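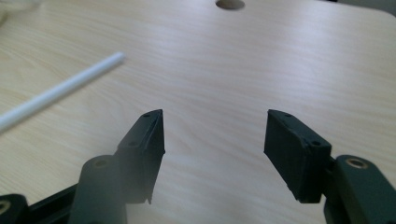

Inanville shared workshop, build group meeting, May. The main item was whether the Detau grippers are fit to go on to the next stage, which would mean paying for motors and a frame. The maker's notes claim the hand-held pair will "pick up anything on a table". The meeting was not convinced. The fingers are flat-faced black blocks, and the thin white rod we keep trying them on is narrow and lies flat on the wood, so the lower edge of each finger has to come down almost to the table before the faces can meet on it. It was asked what happens with a coin or a sheet of paper. No answer was offered. The brass-coloured rings at the pivots were agreed to look tidy. Whether they cure the play in the linkage was disputed, and it was noted that the play has been reported cured twice already.

Action: measure the play at the fingertips before anyone says "cured" again.

Matters arising. The Meireles order is still short of screws. The group has put in more than 25 hours since the last meeting, and a fair part of that went on reprinting the left finger. A request to record the time spent on reprints separately was accepted without enthusiasm.

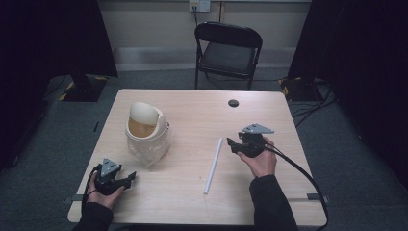
Minutes taken by Nandi Magagula
Inanville shared workshop, build group

Table trials. The current task is the white rod and the small bin with the swing lid, one gripper in each hand. It was put to the meeting that a person in black sleeves doing the job by hand says very little about how a motor would do it, as the person can see the rod and change their mind. The reply was that the jaws are being tested, and the motor comes later. Minuted as unresolved.

Cables. Each gripper has its own black cable going off the edge of the table. One objection was that the loops will pull on the wrist over a long session. Clips were suggested, also a lighter cable. The Homico catalogue was passed round and the prices were thought silly. The tangle on the carpet by the right-hand stand is to be sorted before the next trial, whoever left it.

Plates. The grey triangular plates on top stay for now. A proposal to drill further holes in them was refused until somebody can say what the holes would be for.

Money. Motors deferred. To be looked at again if the rod goes into the bin 5 times out of 7, done by two different people, with the misses written down as well.

Any other business. Lid of the bin: should it be open or shut at the start of a trial? Open was called cheating. Left to the next meeting.

Closed at 9.25 pm.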